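Reports > Site visits > Kumisen hire depot, Lyons Lane

Visit to the Kumisen wash hall, Lyons Lane

The July visit was to the Kumisen depot on Lyons Lane, where hired catering equipment comes back after use and is washed, dried, checked and put away for the next job. Eleven of us had booked and most turned up by the half past nine start. Parking is on the road side of the gate only. The goods yard is in use all morning and visitors are walked round the edge of it on a painted path.

We were met by Denise Cheetham, who runs the wash hall, and for the second half of the tour by Rafferty Ridgeway from maintenance. The offer had been for an hour. We were there for rather more than two.

Goods in

Returned stock arrives in the same crates it left in, stacked on wheeled bases. The driver does not check the load at the customer's end beyond the number of crates. Everything else is left to the receiving bench, where two people open each crate, tip out whatever the customer has left in it and sort the contents by wash programme. Cutlery goes straight into a soak. Glass takes a separate route on the far side of a partition and has its own machine, which we saw from the doorway only.

Food waste at this stage is a larger cost than I had expected. The hire terms ask for items to be returned scraped, and most are, but a late evening function with no proper kitchen will send back trays with the sauce dried on. Such loads used to be charged at a flat rate. They are now charged by the crate, and Denise Cheetham said that the number of complaints about the charge went up while the number of dirty loads hardly moved. She would go back to the flat rate if it were her decision.

The pre-rinse is done by hand with a sprung overhead spray. The spray heads had been changed in the spring for a lower flow pattern with a flatter jet. It clears loose food as well as the old one did, but is slower on anything starchy, and the operators keep one of the old heads on the end station for rice and porridge. This is not in the written procedure.

The main line

The main machine is a Romidard rack conveyor, bought second-hand and refitted on site. It has a pre-wash, a main wash, a rinse and a drying tunnel, in a straight run with a roller table at each end. A rack takes 90 seconds to pass through on the normal setting. There is a slower setting for heavily soiled work and a faster one which, as far as I could gather, is never used.

The wash tanks are heated electrically, and the rinse water is brought up in a separate booster. Final rinse water drops into the main wash tank and then over a weir into the pre-wash, so that the cleanest water meets the cleanest items. The arrangement is a common one. What was new to me was the heat exchanger on the waste pipe, which takes heat from the outgoing water and passes it to the cold feed. Rafferty Ridgeway had a small display fitted so that the temperature of the feed after the exchanger can be read without opening a panel. It showed 29 degrees while we were standing there, against a mains supply which he said had come in that morning at well under that. The exchanger needs to be taken apart and cleaned when fat builds up on the waste side. He does it when the reading begins to fall, with no fixed interval.

One of our party asked about noise. The tunnel blower is the loudest item and has been boxed in with a panel that lifts off for access. Conversation is possible at the feed end and difficult at the other. Ear protection is supplied at both.

Water treatment

This was the part of the visit I had come for. The local supply is hard, and before the present plant was fitted the heating elements were being replaced far too often. Glass came out with a bloom on it, and the steelware had white spots wherever a drop had dried.

The plant is in a lean-to behind the hall. It is a twin column softener made by Brandent, followed by a reverse osmosis unit feeding the final rinse only. The two columns work in turn, so that one is in service while the other regenerates. Salt is in block form. The brine tank is beside the outer door, where blocks can be delivered without anyone carrying them through the hall, and this seems to have been the one thing that everybody agreed on when the layout was drawn.

A few points noted from the discussion:

The softener removes hardness but leaves the total dissolved solids much as they were. Softened water alone will still leave a mark on drying, though the mark wipes off, where scale does not. For steel trays the difference is cosmetic. For glass it decides whether an item has to be polished by hand.

The reject water from the reverse osmosis unit was going down the drain for the first year. It now goes to a tank and is used for the pre-rinse and for washing down the yard. The tank holds 269 litres, an odd size which came from its being the largest that would go through the door of the lean-to. On a busy Friday it overflows and the excess goes to drain as before.

Hardness is tested by hand with drops. There is an electronic alarm as well. Rafferty Ridgeway does not trust it, having found it silent on two occasions with hard water passing.

Membranes are changed on pressure drop. He would not give a figure for how long they last, on the grounds that the carbon filter ahead of them makes more difference than anything else, and theirs had been neglected for a time.

Drying and inspection

Plastic dries badly. It holds less heat than steel or china and comes out of the tunnel with water lying in every recess. The depot has tried more rinse aid, less rinse aid, a longer tunnel time and a tilted rack. The tilted rack worked best, and costs nothing except capacity, as fewer items go in each one. Lids are the worst of the plastic items and are still finished with a cloth when there is a rush on.

Steelware is much simpler to dry, but the form of the item matters. A rolled rim can hold water if it is open on the underside, and that water will run out hours later on to whatever is stacked beneath. Grooves and ribs pressed into the floor stiffen a tray and help it stay flat when heated, at the cost of more edges for food to sit against. Corners with a generous radius wash well. Tight corners do not, and Denise Cheetham says she can tell from the corner alone whether a tray was bought for cooking or for display.

Inspection is by eye, under a bright lamp, and by running a gloved thumb along the rim. The rejects are sorted into those to be washed again, those to be repaired and those for scrap. Dents in the base are knocked out on site. A split in a rim means scrap, as the edge is sharp and the crevice cannot be cleaned. Heat tint is left alone on cooking trays. Rust spots are nearly always from something else – a wire wool fragment, a carbon steel knife left in the same crate – and come off with a mild acid cleaner if caught early.
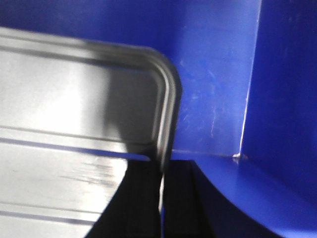
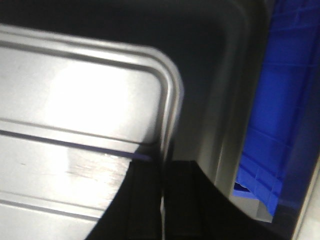 Stainless tray: rim, rounded corner and pressed grooves.

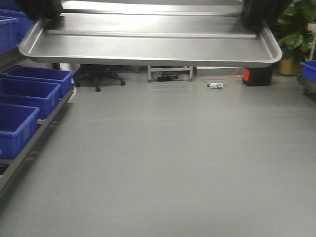
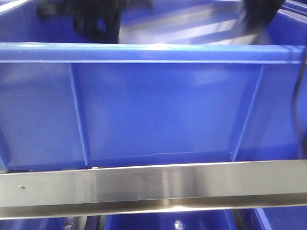
Storage was the last stop. The racking is arranged by how often an item goes out, and the slow lines are at the top. Each line has a card with the date of the last full count, and a few of these were older than the office would probably like. Crates are washed on their own programme at the end of the shift, cooler than the rest, after an earlier batch warped and would no longer stack. The warped ones were kept and hold spare wheels and brackets in the maintenance store.

There is a rule that nothing is nested until it has stood for a full rack change after the tunnel. It is written on the wall over the unloading table. Trays nested warm and damp stick together and, more to the point, smell when they are opened at the customer's end. The rule is kept on the early shift. I did not like to ask about the late one.

Questions at the end

We finished in the canteen with tea and a plate of flapjack. The discussion was mostly on running costs, which I will not repeat in detail because several of the figures were given in confidence. In general terms, heat is the largest item, labour at the receiving bench is next, and chemicals are a good way behind both. The detergent supplier had been offering a solid product in place of the liquid. A trial was made and abandoned when the dispenser blocked three times in the first week. The supplier put this down to the softened water feed and the depot put it down to the dispenser.

A question on whether the same plant would suit a single school or hospital kitchen was answered fairly cautiously. The softener would, at a smaller size. The reverse osmosis unit would be hard to justify without a lot of glass. The heat exchanger depends on how many hours the machine runs, and a kitchen with one busy period after lunch would wait a long time to see its money back. Rafferty Ridgeway thought a small site would gain more from fixing the dripping booster valve that every small site has.

Two follow-up matters. Denise Cheetham has offered to send the crate sorting chart to anyone who wants one, and I have asked for a copy to pass round. The tilted rack was made up locally from a standard open rack with a bent wire insert, and a sketch with dimensions is promised. It will go out with the next mailing if it reaches me in time.

Those going on a later visit should wear flat shoes with a proper grip. The floor is wet from the receiving bench to the end of the line and the drain covers are slightly proud. Hats are supplied.

Contact the visits secretary | Copyright the group and its contributors | Back to top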